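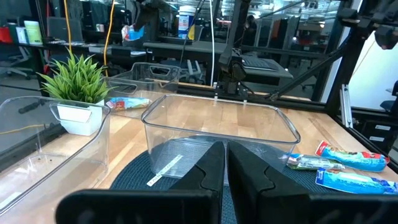

Re: [breakroom] Snack bins, one more time

Araba,

Clear bins are fine with me. I'd keep the bars in their own bin and put the tea and sugar packets in another. When they share, the bars end up on the bottom and people dig.

I tried a few ways of filling one. Standing the bars on their short ends looks neat until half of them are gone, then the rest fall over. Laying them flat, all pointing the same way, holds up better. Different brands come in different lengths, so put the long ones in first along the side wall and fit the short ones next to them.

A woven placemat under the bin is worth having. The bin slides less on a wood table and the mat wipes clean.

For the bins with a handle opening in the side, turn the opening toward whoever will be carrying it. Ours at Brustby were all turned to the wall and you had to reach over everything.

Labels: low on the front, please. Mine peeled when I stuck them over the rounded corners.

Korkor

Araba Annan wrote:
> Hi all,
> We are redoing the snack table at Banness before October and I need to
> order bins. The old baskets hide what is in them, and last month we
> threw out 27 bars that had gone past date at the bottom.
> I am leaning toward clear plastic with no lids. Does anyone separate
> the bars from the other things, or does it all go in together? Also,
> is it worth putting anything under the bins?
> The plant stays on the table. It is artificial, so no watering.
> Araba

--
Korkor Agyeman
Supplies, Brustby

Recent messages on this list
- Coffee filters, which size (Moldovan room)
- Dishwasher rack is missing a wheel
- Who has the key to cabinet 81?
- Paper cups, box of 4000, want to split?
- Fridge cleanout at Firkedum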